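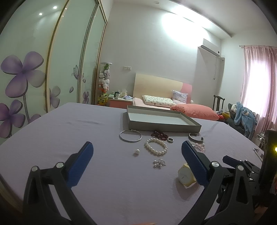 Nov 29, 2018

I own 11 pairs of earrings and on any given morning can find both halves of none of them. So last night the jewelry box got emptied onto the bed, which I recommend to anyone who had plans for the evening and would like to stop having them.

The box is gray, with a lid I have always hated. Into it, since college, I have thrown everything small. The silver bangle I wore to Fanni's wedding and had to be helped out of. A dark red beaded bracelet I bought in February to cheer myself up (it didn't). The pearl bracelet, plus one pearl that has gone freelance.

My system was three piles: keep, fix, give away. By ten o'clock keep had everything in it except the lone pearl, which is fix, and has been fix for years.

Fanni says I should get one of those hanging organizers with 60 pockets. I would lose things in 60 places.

Anyway, the pale pink beads are hers if she wants them. She gave them to me.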